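Print | E-mail

Notebook entry, July
Entered by Neema Mabula

Purpose of the session: to continue recording demonstrations of the phone-placement task on the two-arm cell, by remote control, and to settle the wording of the operator instructions before the set is handed to Flurkivitz for training. Operators were Wycliffe Temba (morning) and Kheri Masanja (from 1:30 p.m.). Sherif Ouali reviewed the recordings as they were saved. The undersigned kept the log.

The running total stood at 2,414 accepted demonstrations at the start of the session. The morning block added 40. The afternoon block was shorter on account of the time given to the instructions, and added 19.

The task is unchanged from the previous entry. The operator brings one phone at a time to a stand with the right arm, seats it, releases it, and withdraws the gripper upward before moving sideways. The left arm may steady a stand when required and is otherwise to be kept clear. An episode is accepted when the phone remains seated after release and both grippers have returned to the open area of the table.

Mr. Temba raised the matter of crowding. Once several phones are standing, the right gripper has to come in between them, and the operator tends to slow down and make small corrections that do not serve the task. Mr. Ouali found the same hesitation in the recordings. It was agreed that these episodes will be kept, with the tag "close approach," and that operators will not be asked to hurry. The training group can decide later whether to shorten them.
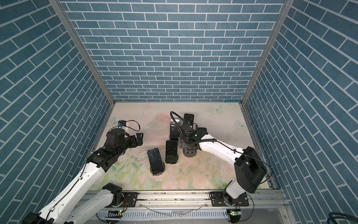
Sonville, July

The right arm is reaching in low among the phones, with the left gripper held off to the other side of them. This is the position to be described in the operator instructions as "one arm working, one arm waiting." The waiting arm should stay open and at a height from which it can reach a stand without crossing the forearm of the other. Ms. Zapata has asked that the phrase be used in the same form in the Clakell manual, so that the two sites do not drift apart.

The floral table covering and the brick-pattern panels are to remain in place for the rest of this block. Changes of background are to be made between blocks only and entered here when made. Shine on the covering to the left of the phones is to be noted in the episode comments, as are reflections on the phone screens. Mr. Masanja asked whether reflective episodes should be rejected. They should not, provided the operator was able to complete the placement from the camera views alone.

Wrist camera views. Mr. Masanja reported that when the right gripper is close to a phone, the wrist view shows little else, and he relies on the fixed view to judge the tilt. Mr. Temba works the other way and uses the fixed view only for the approach. Both methods produce acceptable episodes. It was decided not to prescribe either one, but the operator's initials are to be entered for every episode so that the difference can be examined.

Rejected episodes. Seven were rejected over the two blocks. In four the phone leaned after release and came to rest against its neighbor. In two the operator withdrew sideways and moved the stand. One was a recording fault: the right wrist stream stopped before the end of the episode. Mr. Ouali has kept the file and will compare it with the fault reported by Mfaume.

Instructions, as amended:
Approach from above where space allows.
Release fully before lifting.
Lift straight up by at least the height of the gripper fingers.
Do not correct a leaning phone after release. End the episode and mark it.
Pause between episodes with both grippers open.

Open items: cable loop at the right wrist to be checked for free travel before the next block (Temba). Episode 51 of the morning numbering does not exist; the counter was advanced by hand, and no data are missing. Draft instructions to Ms. Zapata for comment (Mabula).

Print this page | E-mail this page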